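Dakside Software Working Group
Minutes of the meeting held on October 22, 2019

Present: the perception, planning and tooling people, plus two visitors from Wirnetti. Apologies were received from the Zurkberg office, where the line was down again.

1. Minutes of the June meeting
Agreed as a fair record, with one correction: the planner timeout was raised to 50 milliseconds, and the minutes had it in seconds, which caused a good deal of merriment and one rather worried email.

2. Planner
The new version of the push planner has been merged and everyone was very pleased to see it in at last. It was run overnight in simulation on 1,000 random layouts and gave up on 19 of them. Most of those were layouts where the target sat behind another block, and the planner kept choosing a path straight through its neighbour. The group talked this over at some length (the tea had gone cold by the end of it) and settled on raising the clearance cost a little at a time. A full rewrite of the cost function was suggested and kindly but firmly put off until the new year.

3. Tooling
The log viewer from McGrath now opens our recordings without the conversion step — a real relief to those of us who have been doing it by hand. Ticket 301, the one about timestamps drifting between the arm controller and the camera driver, is still open. Wirnetti have seen something similar and offered to send over their clock sync script, and we thanked them warmly for it.

4. Perception
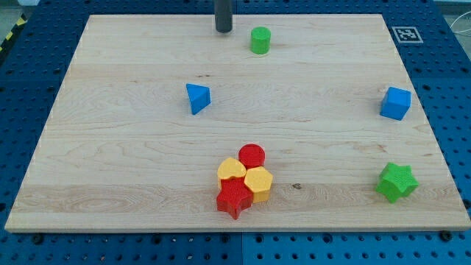

The block detector came next, and took up most of the remaining time. It is doing well on single blocks, and colour is hardly ever wrong now, but segmentation still struggles when blocks touch or nearly do. The yellow heart and pentagon bunched up with the red star and cylinder make a good test of this, with two shapes in each colour packed close together, while the green star and the blue cube have plenty of bare board round them and ought to give no trouble. It was felt that splitting by colour first and fitting the shape outlines afterwards would be worth a fortnight's work. There was also a short discussion of whether pose should be given relative to the marker or to the board corners, and the marker won.

5. Any other business
Wirnetti asked whether the command interface could accept phrases such as "next to" as well as plain coordinates. There was a lot of goodwill towards the idea, and the planning people will write a page on what it would involve.

Actions
Planning: try the higher clearance cost and rerun the failed layouts.
Perception: branch for colour-first splitting; publish poses relative to the marker.
Tooling: test the Wirnetti script against ticket 301.

Next meeting to be fixed by email once the Zurkberg line is back.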